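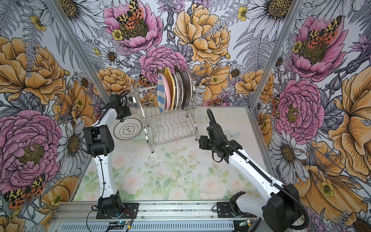

Ehsan Mughal sostiene que un bebedero a ras de suelo no debe pasar de 2 cm de agua en el centro, y que por encima de eso los fringílidos beben desde el borde pero no se bañan.

Mi plato lo supera con creces. Es de barro, con paredes verticales, y lo tengo bajo un saúco en Bilthorpe. Desde que lo puse llevo anotadas 397 visitas, casi todas de mirlo y paloma torcaz; verderón y jilguero se posan, beben y se van. Dos dudas:

Primera, si conviene rellenarlo de grava o cambiarlo por otro menos hondo.

Segunda, la limpieza. En septiembre vi un verderón embolado, con restos de comida en el pico, y retiré el plato por precaución. Tengo un bote de Zonar sin abrir, pero la etiqueta no menciona aves.

Liis Ozoliņš
Editado para añadir: el agua es del grifo, sin filtrar.

2 respuestas

Ehsan Mughal

Mantengo lo de la profundidad. La grava funciona, pero retiene excremento y cáscaras, y obliga a lavarla pieza a pieza. Yo la descartaría. Mejor un recipiente de pendiente suave y dos piedras planas que asomen del agua. Con 300 ml en un plato de ese tipo basta para una mañana, siempre que se cambie a diario.

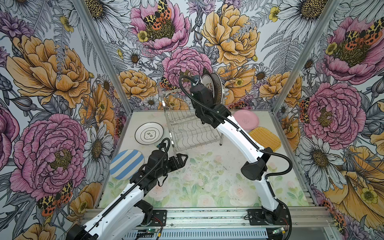 Lo que decide si un pájaro pequeño se baña es el perfil del borde, más que el diámetro. Un borde vertical le obliga a saltar dentro sin saber cuánto cubre. Para probar no hace falta comprar nada: un plato llano de mesa, como el redondo de rayas diagonales azules y blancas, sirve unos días si se apoya bien nivelado. La loza esmaltada resbala, así que la piedra plana va puesta desde el principio. Si aumentan los baños, se busca algo rugoso con la misma forma. El modelo Nivton de hormigón cumple, aunque pesa bastante y en invierno hay que meterlo bajo techo.

En cuanto al verderón: embolado y con comida en el pico es compatible con tricomoniasis, pero no lo confirma. Hiciste bien en retirar el agua. Retira también los comederos un mínimo de dos semanas y no los repongas mientras sigas viendo aves así.

garza_de_ribera

Yo uso lejía y listo. Nunca he tenido problemas. Lo del Zonar ni idea.

Respondo a lo anterior: la proporción es una parte de lejía doméstica sin perfume por 10 de agua. Primero se cepilla con agua y jabón, porque sobre materia orgánica la lejía pierde eficacia. Guantes, cepillo exclusivo para esto y nunca en el fregadero de la cocina. Luego aclarado abundante.
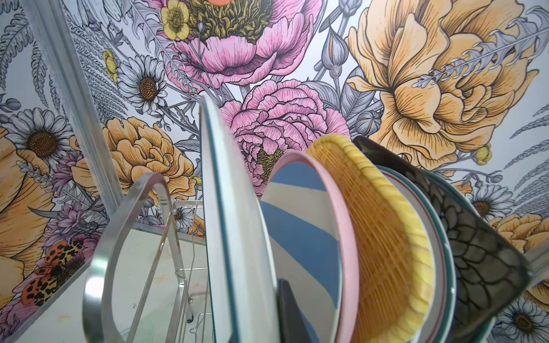
El secado es la parte que más se descuida. Trichomonas gallinae tolera mal la desecación, y un plato aclarado que se rellena al momento desaprovecha esa ventaja. Con dos recipientes en rotación se resuelve: uno en uso y otro secándose. Conviene ponerlos de canto y separados, igual que van los platos en un escurridor de alambre, para que el agua no se quede en el fondo. El barro sin esmaltar tarda más que la loza; yo le dejo el día entero.

Ehsan Mughal

De acuerdo con el secado. Si la etiqueta del Zonar no indica uso con animales, no lo emplearía.

Liis Ozoliņš

Gracias. Paso el de barro a maceta y pruebo con dos llanos alternos. ¿El saúco es mal sitio? Říha, en otro hilo, recomienda dejar un par de metros libres por los gatos, y el mío queda pegado al tronco.

Ehsan Mughal

Sepáralo. Que tengan rama donde refugiarse, pero sin matorral bajo junto al agua.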